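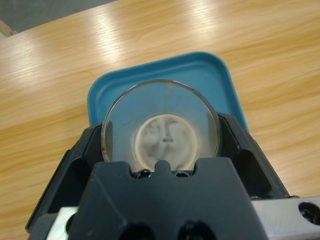

Call for Participants: Household Water Use Study

The Tasbridge Center for Household Research invites residents of Tasbridge and Akaneck to take part in a study of daily water use in private homes. Enrollment closes Nov 21, 2020, or when all places have been filled.

The study will compare what people believe they use in the kitchen, bathroom and yard with the readings on their meters. Results will be reported to the Hatura Water District, which serves 2,692 households in the two towns.

Who may apply

Applicants must be 18 or older and must have lived at their current address since August or earlier. Both renters and owners are welcome. Homes on a private well cannot be included. Only one adult per household may enroll.

What participants will do

Participants will keep a written log for 30 days, noting laundry, dishwashing, showers and outdoor watering. The log takes roughly 10 minutes a day. Participants will also read their meter at the start and end of the period and complete a closing interview by telephone.

Compensation

Each household that returns a complete log will receive a $30 gift card. Partial logs are accepted for the study but are not compensated.

Privacy

Names and addresses are stored separately from the logs and will not be shared with the water district. Participants may withdraw at any time without giving a reason.

How to apply

Application forms are available at the front desk of the Vachon Building and at the Akaneck public library. Completed forms may be returned to either location during regular hours. Applicants will be notified by mail.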